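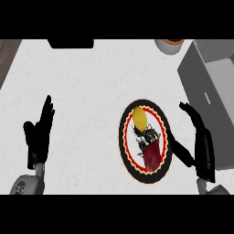
News > Land Systems > Contracts

Last updated: Sep 18, 2019

Wevo to deliver bridge-laying trailers to army engineers after long trial at Mekthorpe

Wevo has received an order for its Tutuvora trailer-mounted assault bridge, the company has confirmed. The bridges will go to the army engineer units that tested the system on the training area at Mekthorpe. Two complete sets are included in the first part of the order, together with spare parts, tools and a training package for instructors. The value of the contract was not published.

The Tutuvora is a folding bridge which is carried on a trailer and can be pulled by most medium military trucks. It is meant for small rivers, ditches and damaged road crossings, where a heavy tank-launched bridge would be too much and a footbridge too little. The crew drives the trailer backwards to the edge of the gap, lowers the support legs and starts the launching arm. The bridge unfolds over the gap and is then pinned to the bank on the near side. All of this can be done from a control box on a cable, so that the soldiers do not need to stand at the edge themselves.

"The engineers asked us for a bridge that they can take along without asking for a special vehicle first," said Zulema Alarcón, who leads the bridging department at Wevo. "Before, when the unit had to cross a stream, they often had to wait for equipment from another place. Now the equipment travels in the same column as the people who will use it."

Changes after the trial

The trial at Mekthorpe used a pre-series model. It was placed with the engineers for a longer period than was planned at first, and the soldiers were free to use it in their normal exercises. According to Wevo, this gave more useful comments than a short demonstration with factory staff would have given.

The most important change concerns the support legs. On the pre-series model they had small round feet, and these sank in soft ground on the north side of the training area. The crews put wooden boards under them, which worked well enough but cost time. The series model has wider feet which fold flat against the leg during road transport. The boards will still be carried on the trailer, at the wish of the users.

The control box was changed too. Its buttons were placed too close together for someone who wears winter gloves, and one of the indicator lights was difficult to read in direct sun. The new box is larger, with a raised edge between the buttons for lifting and the buttons for unfolding. The cable is longer, so the operator can choose a position behind the truck.

A third point was the noise of the hydraulic pump. In the pre-series trailer the pump was driven by a small diesel engine, and the engineers found that it could be heard from far away at night. Wevo now offers a battery pack as an addition. With the battery the crew can launch the bridge and take it in again without the engine, after which the pack must be charged from the truck or from the mains. The diesel engine remains on the trailer as the normal source of power. The battery pack is part of the present order.

Not everything that the soldiers asked for could be done. They wanted a lighter drawbar, but the existing one has to carry the load when the trailer is pulled over rough ground, and the designers did not want to touch it. There was also a request for a second winch. It was left out to keep the weight of the trailer within the limits for the present trucks.

Work shared between two sites

The steel parts of the trailer and the launching arm will be welded and painted at Wevo's own works. The hydraulic system comes from Lu, a supplier which has made cylinders and valves for the company's recovery vehicles for many years. Lu will also keep a stock of seals and hoses for the whole life of the bridges, so that the engineers can order these parts directly and without a new contract each time.

Chunhua Yu, contract manager at Lu, said that the company had prepared for the order by setting aside a part of its test hall. Each set of cylinders will be run through 2,000 full strokes on the test bench before it leaves the building. "This is more than we do for civil customers," she said. "A crane on a building site can wait one day for a mechanic. For a bridge with vehicles standing in front of it, this is not so easy."

Final assembly takes place at Wevo. The engineers will send their own inspector to be present when the bridge sections are joined for the first time, and again when each complete set is loaded with test weights. Only after the second inspection will the sets be handed over.

Training starts with the instructors

The training package is made for instructors, who will afterwards teach the crews in their own units. The first course was held in July on the pre-series trailer, with the new control box already fitted. It began in the classroom with the drawings and the safety rules and then moved outside, where the participants launched and recovered the bridge by day and by night.

Jhun Lumanlan, who was responsible for the course, said that most time was spent on choosing the right place for the bridge – and not on the machine. "The launching is learned quickly. What takes longer is to look at a river bank and to say if it will hold, and how the vehicles will come down to it and go up on the other side. For this you have to walk, and sometimes you have to say that the place is not good and look for another one."

The course material will be revised before the next group arrives. Some of the participants found the chapter on recovery too short. When the bridge has been used by many vehicles, the far end may be pressed into the bank, and it must be freed before the arm can lift it. The method was shown on the training ground but it was missing in the handbook. It will be added, with drawings. A short card with the main steps will also be fixed inside the lid of the tool box.

Drivers will receive separate instruction. The trailer is longer than the ones they know, and the load stands high above the axles. During the trial there were no accidents, but the drivers reported that it moves noticeably in side wind on open roads. A lower speed is advised in these conditions.

Maintenance in the unit

Normal maintenance will be done by the units themselves. Wevo has tried to use the same bolts, lamps, brake parts and tyres as on trailers which the army already has. The bridge sections need to be washed after use, above all at the hinges, where sand and small stones collect. The hinge pins can be taken out with a tool that is part of the set.

Larger repairs go back to the factory. Kaiwen Guo, who is in charge of after-sales support at Wevo, expects that this will be seldom necessary, with the exception of damage to the ramp ends. "The ramp ends are where the wheels and the tracks hit first," he said. "We made them as separate parts for this reason. The unit can change them with a small crane, and the bridge stays where it is."

A stock of ramp ends will be kept at Mekthorpe, next to the store for the older bridging equipment. The older equipment will not be withdrawn for now. It will stay in use for training and for civil emergencies, such as floods, when the engineers are asked to help local authorities.

Possible further orders

The contract contains an option for more sets. The decision will be taken after the first two have been in service through a winter, and it depends also on the budget. Wevo says that it can continue production without a break if the option is used in time. If the decision comes later, the special welding frames will be kept but the staff will move to other work, and the restart would then take several months.

There is also interest in a shorter version. Anatole Millet, who works on new designs at the company, said that a study for a bridge with one section less is ready on paper. It would use the same trailer and the same arm, and the space which becomes free could be used for carrying trackway panels for soft banks. A prototype has not been built. The engineers have seen the drawings and have given their first comments, mainly about the way the panels would be unloaded.

Delivery of the first set will be made directly to Mekthorpe, where it will replace the pre-series model. That trailer goes back to Wevo and will be used for tests with the battery pack in cold weather.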